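Larandale Shared Kitchens - Refrigeration and Cold Storage Inspection Checklist

Form 33, with inspector's comments
Premises: Vestmont Hall, ground floor kitchen and store
Date of inspection: 11 July 2023
Previous inspection: March, same year

Marking: S = satisfactory, A = attention needed, F = fail, N/A = not applicable. Items marked F must be closed before the unit is used for high-risk food. Items marked A are to be closed before the next visit.

Section 1. Siting and electrical supply

1.1 Unit stands level and does not rock when the door is pulled. S
1.2 Clearance behind and above the unit as stated in the maker's manual. A
Comment: The Nullance upright in the store has been pushed back against the wall since March. The rear spacer is fitted but bent. Pull forward and replace the spacer. The manual is in the blue folder.
1.3 Plug, lead and socket free from damage, scorching or looseness. S
1.4 Unit supplied from its own wall socket, not from an extension lead. F
Comment: The under-counter unit shares a four-way lead with the kettle and the dishwasher pump. The lead runs behind the bin and is warm along part of its length. Isolate the lead and move the unit to the spare socket by the hatch. Closed during the visit for the kettle only.
1.5 Portable appliance label in date. S
Comment: Label 166 is legible. Label 2 has been written over in pen and should be reprinted.

Section 2. Doors, hinges and seals

2.1 Doors close fully from a half-open position without being pushed. A
Comment: The Nullance door stops short by the width of a finger. Top hinge is worn. Adjustment was tried at the visit and gave some improvement. Order a hinge kit if the gap returns.
2.2 Gasket complete, clean and flexible along all four sides. A
Comment: Food debris in the lower fold. There is a short split at the bottom corner on the handle side, which does not yet reach the sealing face. Clean weekly with warm water and detergent, dry, and check the split each time.
2.3 Paper strip test: strip grips at top, middle and bottom of each side. S
2.4 Handles secure, fixings tight, no sharp edges. S
2.5 Door shelves clipped in and not overloaded. S
Comment: Bottles kept in the main compartment should stand on a shelf that has been checked for level. Sauces and dressings to be dated on opening.
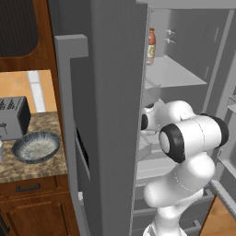
Can the door be propped open while a delivery is being put away?
Only for as long as it takes to load one shelf. Bring the goods to the unit first, sort them on the trolley, then open the door, load and close. If a full delivery is being stored, close the door between shelves and let the display return to its set figure before carrying on.

Section 3. Temperature

3.1 Display or dial reading recorded at opening and closing of the kitchen. A
Comment: Closing readings are missing for most weekends. Opening readings are complete. A weekend gap in the log is treated the same as any other gap.
3.2 Independent thermometer placed in the centre of the middle shelf. S
3.3 Chilled food held at 8°C or below, with the unit set to run at 5°C or below. S
3.4 Freezer running at -18°C or below. S
3.5 Probe thermometer checked in melting ice and in boiling water. A
Comment: The Takagi probe, asset number 673, was within tolerance in ice. No boiling water check has been recorded since March. Wipes were in date.
3.6 Staff know what to do if a reading is high. S
Comment: Correct answers were given - keep the door shut, take a second reading with the probe, move high-risk food if the second reading is also high, and write down the times. The written procedure on the wall still shows the old telephone number for repairs.

Section 4. Interior condition and loading

4.1 Shelves clean, free from rust and properly seated. A
Comment: Coating has lifted from the front rail of the second shelf in the under-counter unit. Bare metal is exposed. Replace the shelf; do not paint.
4.2 Air vents clear of packaging. S
4.3 Raw meat and fish stored below ready-to-eat food. S
4.4 Food covered and labelled, with use-by dates visible from the front. A
Comment: Labels on the tubs of cooked rice had been placed on the lids. Lids get swapped during washing up. Label the side of the tub.
4.5 Drain channel and drip tray clear. F
Comment: Drain hole at the rear of the Nullance upright is blocked and water has collected under the bottom drawer. Clear with the plastic tool supplied, flush with a small amount of warm water, and confirm that it reaches the tray. The tray itself was clean.
4.6 Interior light working and cover in place. S
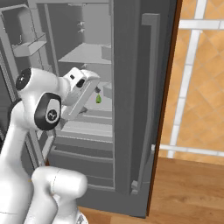 The blocked drain is also the likely source of the water reported on the store floor in the spring. The floor entry in the accident book gives the compressor as the cause, but the compressor housing and the floor beneath it were dry at this visit. Amend the entry once the drain has been cleared and the floor has stayed dry for a full week of use.

Section 5. Cleaning and defrosting

5.1 Cleaning schedule displayed and signed. S
5.2 Unit switched off and unplugged before the inside is washed. S
5.3 Food-safe sanitiser used, with the stated contact time observed. A
Comment: The product needs longer on the surface than it is being given. The contact time is printed on the back of the bottle. Copy it on to the schedule.
5.4 Ice removed without knives, scrapers or heat guns. S
5.5 Condenser grille brushed or vacuumed. A
Comment: Moderate dust on the upright, heavy on the freezer. Add to the monthly list.

Section 6. Access and floor

6.1 Floor dry and free from trip hazards within the swing of each door. A
Comment: The doormat by the store curls at one corner. Remove it.
6.2 Heavy items stored between knee and shoulder height. S
6.3 Step stool available, sound and rated for use. N/A

Outcome: Two items failed (1.4 and 4.5). Under-counter unit may be used for drinks only until 1.4 is closed. Nullance upright may stay in use with the bottom drawer empty until 4.5 is closed. Return the signed action sheet to the Larandale office with the hinge kit order number, if one has been placed.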